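9/7/18 Table and screen, back room

Cloth is on. Teal one, the fuzzy carpet-like stuff Lauri got from Partanen. First go it had a ridge straight down the middle from being folded, so off again, rolled it round a tube, left it over lunch, back on. Better. Clipped underneath at 4 places. Do NOT iron it, Eetu tried a corner on the old piece and it went shiny.

Screen round the back and up both sides. Woven panels, wood between. Had it flat along the back to start with but then the shelving shows at either end, so the end panels now come forward. Feet marked with tape on the floor, pls don't shove it when hoovering.

Items for the loose layout, out of the Povomano crate: box, drink bottle, sponge, marker, yellow can. Everything that rolls goes on its side. Box at the back, sponge in the middle in front of it, drink to the right with the cap pointing back left. Marker nearest, blue cap to the right.
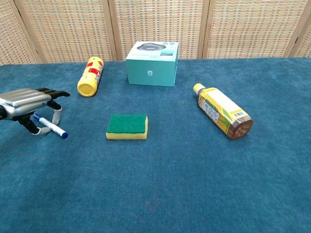 Second layout

Box stays near the back, picture side up. Tried it stood on end and didn't like it, too tall agianst the weave. Yellow squeezy bottle, green cap, goes back left, cap towards the screen. Drink stays on its side right of centre, yellow cap back left again.

Lauri wants the drink label up every time so it can be read against the list. Fine but it rolls back to where it wants to be. Bit of blu tack under it? Try tomorrow. Don't open the drink, last one leaked all over the old cloth and we never got the smell out.

Cloth edge: still lifts a bit when you lean on the table. More clips on order from Tekum, part 2415, bag of 100. Far too many but that's the smallest bag.

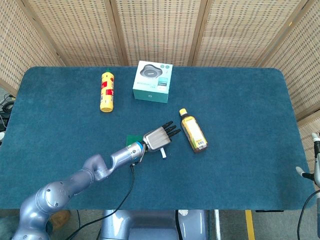
TO SORT

Crate list. Box is down as "misc carton", useless, we have three of those. Eetu Mäkelä to rewrite with colours.

Lint roller. Cloth picks up everything, esp. sponge crumbs.

Light. Cellell lamp set to 1000 on the dial, left it there. Ask Lauri Tikkanen if he wants it lower, he was moaning about glare off the bottles last week.

Spare cloth is in the tall cupboard, rolled. Keep it rolled!!

Tape on floor needs redoing by the left foot, already peeling.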